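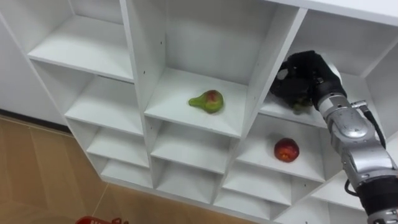 作業ノート 2018年3月7日(水)
棚ピッキング手順の見直し(Lusik 双腕、果物セット)

Neves 側と合わせる作業基準の草案づくり。先週までの版は「安全に注意して把持する」のような書き方が多く、人によって解釈が割れていた。今日は実機で動かしながら、守れたかどうかを後から判定できる文に直していく。

棚まわりの規則(改訂案)

1. 手を区画に入れるときは手前の開口から。仕切り板の上をまたいで隣の区画へ移らない。一度棚の外まで引き、入り直す。
2. 一つの区画に置く品は一つ。果物同士が触れる置き方は別課題として扱い、記録の番号も分ける。
3. 洋梨は横向きに置く。首の向きは決めない。把持は胴の太い側から指をかけ、首だけをつままない。
4. 区画内での手首の旋回は禁止。向きを変える必要があれば外で変える。
5. 把持力の上限は設定値750。超えたら自動で開放せず、その場で停止して人が確認する。品を持ったまま開くと落下になる。

3は旧版では「品を傷めない持ち方」だけだった。ぶどうは同じ文では扱えないので別項を立てる。房の上から指をかぶせる持ち方を標準にするかどうか、まだ決めていない。下からすくう案もあるが、棚板と指の隙間が問題になる。
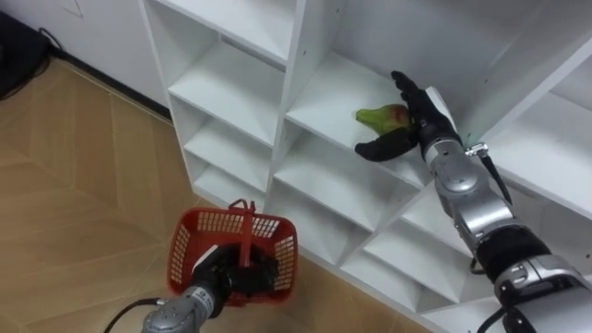 かご側の規則(改訂案)

1. かごは左手、棚は右手。途中で役割を入れ替えない。
2. かごを持ち上げている間、右手は新しい把持を始めてよいが、棚から引き出すのは左手が静止してから。
3. 左手がかごの中で品に触れる作業は、かごを床に置いた状態でだけ行う。
4. かごの持ち手は指を回しきって握る。縁をつまんで運ばない。
5. 前腕の外側のケーブルは、開始前に両腕とも目で追って確認する。輪が大きく外へ出ていたら固定し直す。

記録の扱い

手元の記録は12月からの分を合わせて3,147件。このうち旧版の手順で採った882件は消さずに残し、版番号を付ける。混ぜて成功率を出さないこと。391番の記録は版番号が空欄になっていたので、今日補った。

失敗の定義も一行にした。「品が意図しない場所で手から離れた場合、または停止ボタンを押した場合」。押した理由は別欄に書く。迷って押した場合も失敗に数える。押すのをためらわせるような集計にはしたくないが、除外すると基準が人ごとに変わるので、当面はこのまま。

両手を同時に動かす条件が未定。片方が棚、もう片方がかごの中にある状態を通常動作に含めるか、低速に限るか。自分は低速に限る方に寄っている。

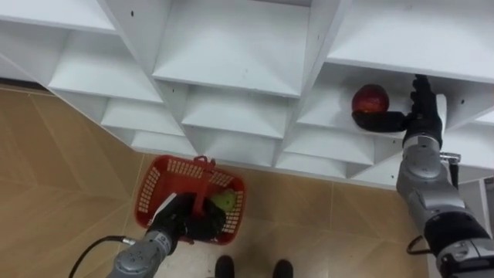
Ailbhe Coughlan からは、低速に限るなら「低速」の数値と、通常速度に戻してよい条件を同じ項に書いてほしい、と返ってきた。今の案だと戻す判断が操作者任せで、Sustville で試すときに必ず揉めるという。もう一点、停止後の再開は停止させた本人以外が決めないこと、と入れてはどうかとの提案。

後者はそのまま採用。交代時は口頭で引き継ぎ、記録にも名前を残す。前者は数値がないので空欄で項だけ作った。

残り
・低速の値を測って決める
・ぶどうの項
・Wotia に渡す版は用語を統一してから(「区画」と「セル」が混在している)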